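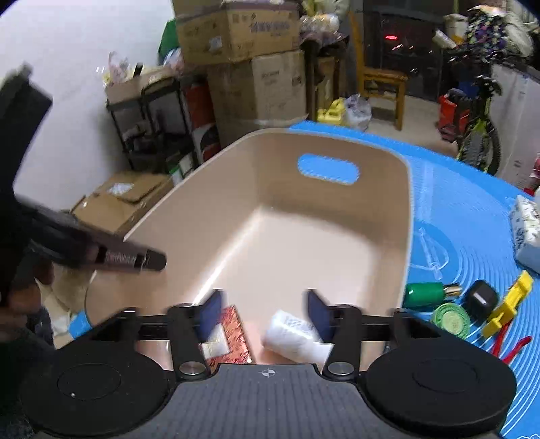 Netville trial asks households to empty the bathroom cabinet into one bin

April 16, 2026

Fernlow, the home storage firm, says 494 households in Netville have signed up for its one-bin tidying trial. Each gets a plastic bin with handle cutouts and a simple instruction: packets, bottles and anything else without a proper place go in, and stay in until needed.

The company claims the method saves 10 minutes a day. It has not said how it got that number, and a request for the data went unanswered this week.

"People will fill it, and then they'll have a full bin," said Marianna Sobczak, who ran a home goods store in Ulel until November. "Bottles end up lying on their sides, packets slide underneath. I sold bins for years. I know what comes back."

Dorota Urbańczyk of Fernlow said early feedback was "very warm" but would not share any of it. She said the firm hopes to reach 1,000 households.

The bin is free during the trial. After that, a set of 2 goes on sale, at a price Fernlow has yet to announce.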